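Sulau Tabletop Gripper Kit: Pre-Acceptance Inspection Checklist with Comments
Inspected by Halvard Engebretsen. Reviewed by Beril Başaran. Revision 4.

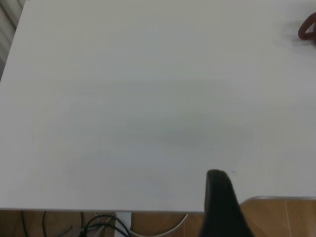 Scope covers the Sulau two-finger gripper, the wrist camera, the wiring between arm and controller, and the table supplied by Hafstein as part of the bundle. The arm itself is covered by a separate sheet. Ratings are Pass, Pass with comment, Fail, or Not tested. A Fail in sections 1 or 3 holds up acceptance. Anything else goes to the open items list.

1. Mechanical mounting

1.1 Wrist flange bolts torqued and paint-marked. Pass.
1.2 Gripper body seated on flange with no visible gap. Pass.
1.3 Finger screws present, correct length. Pass with comment. The manual gives two lengths on two different pages. The shorter one is correct; the longer bottoms out before the finger is clamped. Druno support confirmed this by email and will reissue the page.
1.4 Finger tips free of chips, burrs and lifted edges. Pass.
1.5 Finger play by hand, power off. Pass. Slight side play at the tip, within the supplier's limit.
1.6 Camera bracket clear of finger travel, open and closed. Pass. Check again after any change of fingers. The longer fingers in the option list have not been tried with this bracket.

2. Table and work surface

2.1 Table level in both directions. Pass with comment. One foot needed adjusting. Lock nuts were finger tight as delivered.
2.2 Table does not rock when the arm stops from full speed. Pass.
2.3 Surface matte, no glare into the wrist camera. Pass with comment. The white top does not produce hot spots, but shading across it is uneven. The Hasala vision software handled this at default exposure. Customers who plan to threshold on brightness alone should expect trouble.
2.4 Surface clean before calibration. Pass with comment. Small specks and smudges stand out on a white top. Wipe before each calibration run. Beril asked whether a single speck can be picked up as a feature point. The software manual is silent on this, so the question has gone to the supplier.
2.5 Only the test item on the surface. Pass.
2.6 Edges and corners of the table entered in the keep-out map. Fail on first inspection, Pass on second. The default map assumes a plain rectangle. The outline has to be entered by hand, with a margin for the width of the finger base as well as the tip.

3. Electrical and cabling

3.1 Emergency stop cuts drive power. Pass. Tested at rest and in motion.
3.2 Emergency stop within reach of the operator's seat. Pass.
3.3 Protective earth continuity, controller to table frame. Pass.
3.4 Cables under the table secured off the floor. Pass with comment, open item. Black cables lie in a tangle on the floor by the white table leg, and a thin white cable runs loose across the floor. None of them is in the arm's work area, so this was not rated a Fail, but they are in reach of a foot or a chair wheel. The kit should ship with a tray. Hafstein lists one as an extra.
3.5 Strain relief at controller end. Pass.
3.6 Cables labeled at both ends. Not tested. Labels had not arrived. To be done together with 3.4.
3.7 Wrist cable slack through full joint range. Pass. No snagging at either limit of the last joint.

4. Function

4.1 Gripper homes on power-up. Pass.
4.2 Open and close cycle test, 2000 cycles, no load. Pass. No missed cycles in the log. Motor housing warm at the end, within the stated range.
4.3 Repeat of 4.2 at 4000 cycles. Not tested. Required by our own procedure for kits that will run unattended. Scheduled for March.
4.4 Payload check at 415 g, held for one minute, arm extended. Pass. No slip.
4.5 Soft item pick. Pass with comment. Flexible items give inconsistent results when approached along their length. Approaching across the item is better. The sample program uses the first method and should be changed.
4.6 Low approach to the table surface. Pass with comment. Contact detection triggers late at the default setting. We lowered the threshold one step and had no false stops afterward. Record the value used on the cover sheet.
4.7 Recovery after a power cut with an item held. Pass. The gripper stays closed and waits for operator confirmation.

5. Documents and software

5.1 Manual matches delivered hardware revision. Fail. See 1.3.
5.2 Calibration file backed up off the controller. Pass.
5.3 Spare parts list supplied with part numbers. Pass.
5.4 Service contract terms received. Pass with comment. Response time is stated in working days, but the start point is unclear. Beril to ask whether it runs from the call or from receipt of the log files.

Open items: 2.4 (supplier answer), 3.4, 3.6, 4.3, 5.1, 5.4.

Result: accepted with open items. Attended use only until 4.3 is complete. Cable work under 3.4 and 3.6 to be finished before the first training session. Inspector to recheck 1.1 and 2.1 at that visit.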